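Changes to Interlibrary Lending from October

The Bondstead Library Service will introduce a revised interlibrary lending schedule in October. The changes follow a review of requests made by readers at the Amarasinghe and Torine branches, where demand for titles held elsewhere has grown steadily over the past two years.

During the last lending year, the service received 946 requests for items from partner libraries. Of these, 279 were for local history and genealogy, a category that has traditionally taken the longest to fill. Many of the volumes concerned are held in single copies, and lending libraries are understandably careful about releasing them.

Under the new arrangement, requests submitted before 3 p.m. will be forwarded the same day. Readers will be notified by email or letter when an item is ready for collection, and it will be held at the desk for 14 days. Items not collected within that period will be returned to the lending library, and a new request will be needed.

Roswitha Bachmann, Head of Reader Services, will oversee the change. Her office has prepared a short guide to the new request form, and printed copies are available at both branches.
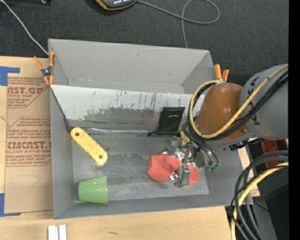 Readers are reminded that some partner libraries charge for postage. Where a charge applies, staff will confirm the amount before the request is sent – no item will be ordered without the reader's agreement. Renewals remain at the discretion of the lending library and should be requested at least three working days before the due date.

Requests already in progress will be completed under the current terms. Questions may be directed to the Reader Services desk at either branch.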